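From: Said Saber
To: misport-tenants list
Date: 8/18/19
Subject: Re: [misport-tenants] Heating in the upper units before winter

Dear all,

On Friday Radwan wrote to the list:

> The landlord has answered us about the heating. They will keep the old
> boiler for one more winter and they propose to put the thermostat at 18
> for everybody, day and night. If a unit wants more, it must use its own
> electric heater and pay for the power. They ask for our comments in
> writing. I think we should send one letter together and not ten letters
> which say ten different things. Who has numbers from last year?

I have some numbers, so I will try to answer. Please forgive me if it is long. I write slowly in English and I prefer to say everything one time.

First, the bills. Last December our unit paid $1,842 for our share of gas and power together. The year before, in the same month, it was $500 less, with the same people and the same hours. I asked the office for the reason and they told me "colder weather". Maybe it is true for one part. But I also know that the lower units had their windows open in the afternoon, as it was too hot for them to work, and in the same hours we were sitting in our coats. I do not blame the neighbours for this. I would open the window too.

The problem, as I understand it, is in how the heat is shared. The boiler sends the water first to the ground floor and we receive what is left. A man from Fivura came to look at our radiators two winters ago and he told me the system was never balanced after the second floor was divided into units. He explained that there is a small valve on each radiator, under the cap, and that it can be closed a little on the floor which gets too much. He did not do the work, as the landlord had only paid him to look.

Second, the thermostat. There is only one, and it is in the ground floor corridor beside the inside door, where the air is always warm in the afternoon. If they set it at 18 in that place, I am afraid it will be 15 or less at our desks. I think the number is less important than the place where it is measured. Could the letter ask them to move it, or to add a second one upstairs?

Third, the ceilings. In the upper units the ceiling is open to the beams, and the warm air goes up and stays there where it is no use to any person. The old tenants had ceiling tiles in some of the rooms, but they were taken away in the renovation. I like the open ceiling, it makes the room bright, but in January I like it less.

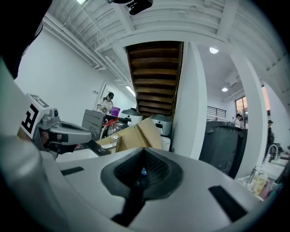
Vinance replied to Radwan before me, only to him I think, and he allowed me to copy it: we had the same trouble in our last building, and a slow fan which pushed the air down helped us more than one extra radiator. It cost us $78 for each fan and an electrician put them in during one morning. I would ask the landlord for the fans first, they are cheap and it is difficult for him to say no.

I agree with this and I would put it near the top of the letter. A fan that turns slowly does not make much noise, and in summer it can turn the other way. For those who are worried about the draft on the neck, I had the same worry, but in the library where I used to study there were such fans and I never felt them.

About the electric heaters, I am against. Our unit is on one circuit with the kitchen corner. When the kettle and one small heater are on together, the breaker goes off and we lose also the internet. If three units do the same thing it will be a bad winter for everyone. There is also the question of the insurance. My copy of the lease, page four, says that portable heaters need "prior written consent". So the landlord now proposes something which his own lease forbids, unless he gives us a paper. Please check your copies, maybe they are not all the same.

One more matter. The window beside the stairs does not close well. I put a foam strip on it myself last winter, 70 cents a metre from the hardware store, and it was a big improvement until the strip fell off in spring. I can buy more and do it again on a Saturday. If somebody taller could hold the ladder and reach the top part, I would be grateful.

So my proposal for the letter, in this order:

1. Balance the radiators between the floors before the heating season.
2. Put slow fans in the upper units.
3. Move the thermostat, or add a second one.
4. Written consent for the heaters, if they really want us to use them, and a check of the circuits by an electrician.

I left out the boiler. I know some of you want to ask for a new one, and you are right that it is old, but I fear they will answer only this point, with the price of it, and forget the other four things we need. We can write about the boiler separately in spring.

Radwan, if you write the draft I can add the bills as a table. I have all the months of last winter except one — the November bill I cannot find, maybe somebody has theirs. Units which do not want their amounts shown to the others can send them to me only, and I will put the total without the names.

With kind regards,
Said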